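Skovach opens bedroom folding and storage program to households in December

Skovach, the home organising service, will open its bedroom folding and storage program to new households in December. The program covers clothing, bed linen and towels, and is run entirely in the client's own bedroom with the furniture that is already there.

The bedroom program was first run as a pilot under the working name Brustora. During the pilot, 217 households completed all 3 visits, and a further group took a single visit. Skovach has kept the three-visit format for the public launch and has dropped the evening slots, which were hard to fill. Visits now start at 9 a.m. or 1 p.m.

The first visit is spent sorting. Clothes come out of the wardrobe and off the backs of chairs, and are divided into items to be folded, items to be hung and items that are leaving the house. The second visit is for folding and putting away. The third takes place a few weeks later and deals with whatever has drifted back out of place.

The folding is done on the bed. Skovach looked at supplying a portable table and decided against it, as most of the bedrooms in the pilot had little clear floor. A bed is wide enough to keep several piles apart, and it has to be cleared before anyone can sleep in it, so the job gets finished the same day. Doonas and thick quilts are pushed to one side or taken off. A firm, flat layer such as a woven sleeping mat works well over a soft mattress, and households that use one are asked to leave it on.

Every garment is folded to one of 3 widths, set by the inside measurement of the client's shelf or drawer. Denim is folded in half lengthwise, then in thirds. Towels are folded with the hem turned in. Light cloths and pillowcases are kept in a pile of their own so they are not flattened under heavier items. Folded pieces stay on the bed until the shelf they are going to has been wiped and lined.

The program guide, which has been rewritten for the launch, lists 1,161 household textile items with a suggested fold for each. It includes sections on school uniforms, work clothing, wraps, baby linen and costumes. Clients receive a printed short version covering the items found in their own room, and can ask for the full guide at no extra charge.

Folded clothing on a green-bordered woven mat

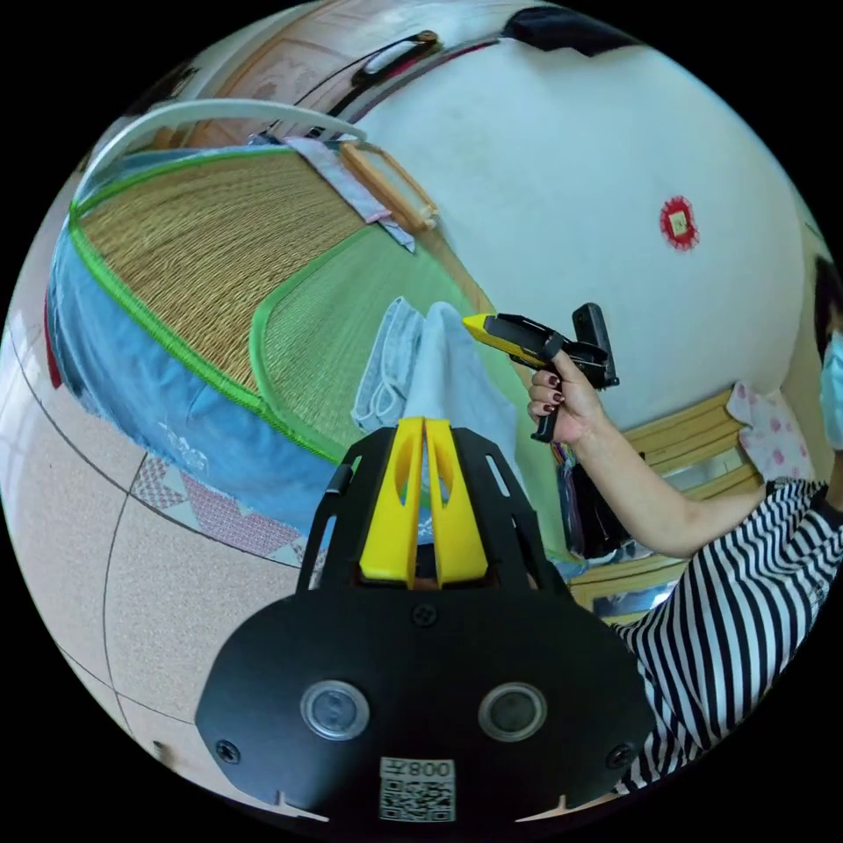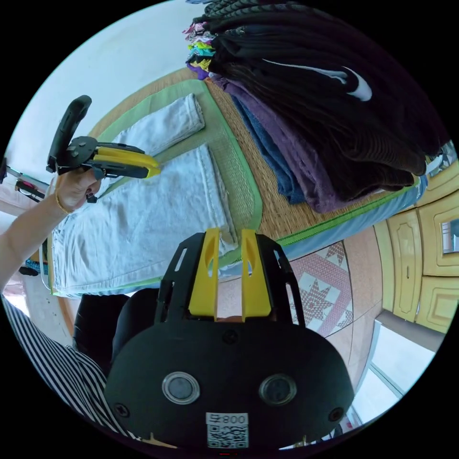
Storage boxes and shelf liners for the program are supplied by Mikuš. The boxes come in two heights and fit standard wardrobe shelves. Clients are under no obligation to buy them, and Skovach organisers will work with baskets, shoeboxes or suitcases if that is what the household has. Carved and older cabinets often have shallow shelves, and for these the guide recommends a single row of folded items with nothing behind it.

Clothing that a household no longer wants can be handed over at the end of the first visit. It is taken to the Skoltolen sorting depot, where wearable pieces are washed and passed on and worn cotton is cut into cleaning rags. Items in poor condition are accepted as long as they are dry. Shoes, pillows and mattresses are not.

There are 200 places available in the December intake. Places are allocated in order of booking, and households that took a single visit during the pilot may book the remaining two without starting again. Units, townhouses and shared houses are all eligible. In shared houses, each bedroom is booked separately and the person who sleeps there must be home for the first visit.

Clients are asked to have the washing up to date before the second visit. Organisers do not wash or iron, and damp clothing is left out on an airer for the household to put away later. Organisers will wear a face mask on request.

Bookings can be made through the Skovach website or by phone between 9 a.m. and 4 p.m. Changes to a booking need to be made by noon on the day before the visit.

About Skovach

Skovach provides in-home organising for bedrooms, kitchens and laundries. The bedroom program is its first to be offered as a fixed series of visits.

Media enquiries: Skovach communications office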